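Penry Yellow Ethernet Patch Cable, Molded Boot

Flondska item, sold by the piece or by the bag
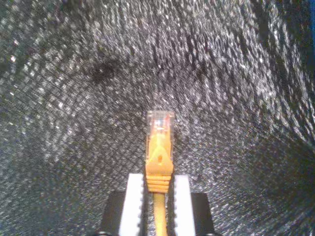

We've been stocking Penry cables since January and they have quickly become the ones we reach for in our own back office. Yellow is the color we get asked for most (it's so easy to follow through a crowded cabinet!) and this one is a proper bright yellow, boot and jacket both, so you can trace it behind a desk with a flashlight and a bit of patience.

The plug is a clear RJ45, which I love, as you can take a peek at the wire ends before you blame the router. Behind it sits a molded strain-relief boot in the same yellow, smooth up by the plug and then ribbed down toward the cable. Those ribs let it bend gently where a cheap cord would kink, and they give your fingers something to hold when you're working by feel at the back of a shelf.

Lengths: 2 ft, 8 ft and 19 ft
Plugs: RJ45, both ends
Jacket: round, yellow
Boot: molded, ribbed, yellow
Sold as: single cable or bag of 8

Which length? The 2 ft is lovely for patch panels and for a switch sitting right next to a modem. The 8 ft suits most desks. Go for the 19 ft if you have to get around a door, and measure along the baseboard first, corners included. Everybody forgets the corners.

To unplug, press the latch down fully and pull on the plug, not the cord. Please don't staple through the jacket. Loose hook-and-loop ties are kinder than zip ties, and the Drinik ties on our accessories page fit nicely.

Orders ship from our Lurthorpe stockroom. The 8 ft is back on the shelf, with 1,000 in the latest delivery. The 19 ft still sells out fast, so drop us a note if you need several at once and we'll set them aside.

Page updated Thursday, June 23, 2022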